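Can a machine clear your desk yet?

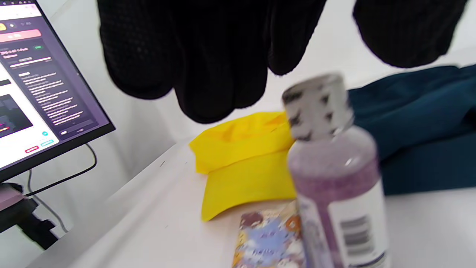 A gloved hand over a yellow cap, with a purple bottle in the foreground.

Clearing a table takes most people a minute or two. For the robots at Trasora, it is still a hard day's work.

Catherine Baird runs the tidying trials there. Boxes and bottles go fairly well, she says. Soft goods are the trouble. A cap creases in a different place each time it is put down, and a folded shirt stops being folded once it is lifted by the wrong corner.

In the latest round, the arm cleared the table without help in 47 of 100 tries. People managed all 100.

Fermín Echeverría, who packs orders at Feltard, watched 8 of the runs. He would let the arm sort bottles tomorrow. "Clothes, no," he said. "I'd be picking them up off the floor."

Baird plans to start on towels in September.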